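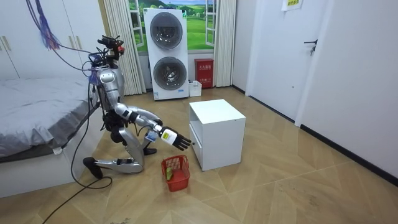 Ayane Kubo

Gralow Matt Floor Oil, 2.5 litre
Product code 2764
£83 including VAT
Collection from the Stundetstead counter or delivery by carrier

Gralow Matt is a hardwax oil for indoor wooden floors. It is made from plant oils and waxes and goes on in two thin coats. The finish is low in sheen and leaves the grain showing. We stock it for blocks, boards and herringbone, in solid wood or engineered wood with a real wood top layer.

It is not suitable for laminate, vinyl, cork tiles with a factory coating, or any floor that has been varnished and not sanded back. It is also not for outdoor use. If you are not sure what is on your floor, put a few drops of water on a clean patch out of the way and leave them for 15 minutes. On bare or worn oiled wood the water usually sinks in and leaves a darker mark, which dries out. On varnish it sits on top. A well-kept oiled floor can also hold water off for a while, so if the drops stay put, try a second patch where the floor gets more use before you decide.

Colours

Clear. Brings out the natural colour and makes most pale woods a little warmer, the same way they look when wiped with a damp cloth.

Raw. Contains a small amount of white pigment to hold back that warmth. This is the one most people want when they say they would like the floor to look as if nothing has been put on it. Stir it well, right to the bottom of the tin, and again each time you stop for a break. The pigment settles.

Smoke. A grey-brown tint. It varies a good deal from one timber to another and we will not sell it without a sample pot first.

Sample pots are 70 ml and come in all three colours. Test on an offcut of your own floor if you have one, sanded to the same grade as the floor will be. Otherwise use the area inside a fitted wardrobe or under where the bed will stand. Look at it in daylight and again with the lamps on before ordering the full tin.

How far a tin goes

A 2.5 litre tin is enough for two coats in a good-sized bedroom. Older pine and anything freshly sanded with a coarse paper will take more in the first coat. Phone with the length and width of the room and the type of wood and we will work it out for you. Unopened tins can be returned, so if you are on the borderline it makes sense to take two.

Before you start

Sand the floor evenly and finish with a fine paper, but don't go finer than the tin label says. A floor that has been polished too smooth will not take the oil. Herringbone needs some care here. The blocks run in two directions, so whichever way you push the machine you will be crossing the grain on half of them. Keep the final pass light, and go over it by hand near a window, where scratches show most.

Vacuum twice, leaving time between for the dust to come down. Don't wipe with white spirit or a wet mop. Don't use a tack cloth either, as some of them leave a residue.

Take the curtains down if they reach the floor. Beds, drawers and bedside tables all need to be out of the room. We are often asked whether it is possible to do one half, move the furniture over and do the other half. It can be done with boards that run the length of the room, working to the edge of a board, but on herringbone there is no straight line to stop at and the join will show.

Putting it on

Use a short-pile roller or a wide natural bristle brush. Work in strips from the far wall towards the door. Each strip should be wet along its whole edge when you start the next.

Put on less than seems right. The commonest fault we see is a first coat applied like paint, which stays sticky and picks up every footprint. Anything still lying on the surface after 15 minutes should be spread further or wiped off with a cotton cloth that does not shed.

Leave overnight with a window open. In cold or damp weather allow a full extra day. The first coat is ready when it no longer feels tacky under the flat of your hand. Put the second coat on thinner than the first.

You can walk on it in socks the next day. Furniture can go back after three days if it is lifted into place and has felt pads on its feet. Leave rugs off for two weeks. Mop only after that, with a well-wrung mop.

Cloths and safety

Rags and pads soaked in this oil can heat up and catch fire on their own. Lay them out flat outdoors to dry, or put them in a metal bucket of water with a lid, before they go in the bin. Never leave them in a heap or screwed up in a plastic bag. This also applies to sanding dust that has oil on it.

Keep the room aired while you work and until the smell has gone. Keep children and pets out. The full safety sheet is sent with every order and there are printed copies on the counter.

Looking after the floor

Sweep or vacuum with a soft head. For washing use the Girdale soap listed below, or another cleaner made for oiled floors. Washing-up liquid and general floor cleaners strip the oil over time and the floor goes dull in the places you walk most – between the bed and the door, usually.

When that happens there is no need to sand the whole room. Clean the worn part, let it dry, rub in a small amount of oil with a white pad and wipe off the surplus. Let it dry as for a new coat. Small scratches can be treated the same way. A deep dent is another matter and the oil will not fill it.

A bedroom floor will normally go several years before it needs anything. Halls and kitchens need it sooner.

Storage

Press the lid down firmly and keep the tin somewhere frost free. If a skin has formed, cut round it and lift it out in one piece, then strain what is left through an old pair of tights. Oil that has gone thick all the way through should not be thinned and used. Take it to the household waste site.

Also needed

Gralow short-pile roller and spare sleeve
Wide floor brush, natural bristle
White hand pads, pack
Lint-free cotton cloths, bag
Girdale floor soap, one litre
Felt pads, stick-on or nail-in

The nail-in pads last longer on chairs. The stick-on ones are fine under a bedside table or anything else that stays where it is put.

Questions we get at the counter

Can I put it over Tekleab oil?
Yes, if the old oil is sound and clean and you have tried a small area. Go over the floor with a white pad first. We don't advise it over Tekleab's wax polish, which has to come off completely.

Will it go yellow?
Clear deepens slightly in the first months. Raw changes less. The wood itself also changes with sunlight, and a rug left in one place will leave a paler or darker patch whatever finish you use.

Is it safe with underfloor heating?
Yes. Turn the heating off the day before you start and leave it off until furniture can go back in. Bring it up again slowly.

Can you recommend someone to do it?
Mi-kyung Oh and Noboru Kobori both take on sanding and oiling in and near Stundetstead. They set their own prices and you would deal with them directly. Leave your number with us and we will pass it on.

Delivery and stock

Clear and Raw are kept in stock. Smoke is ordered in. The next delivery from Gralow is due on 20th November, and Smoke ordered after that will come in January. The carrier will not leave tins with a neighbour or in a porch, so please give an address where someone will be in to sign.

Trade accounts and orders of four tins or more: ask for Angelica Tagle.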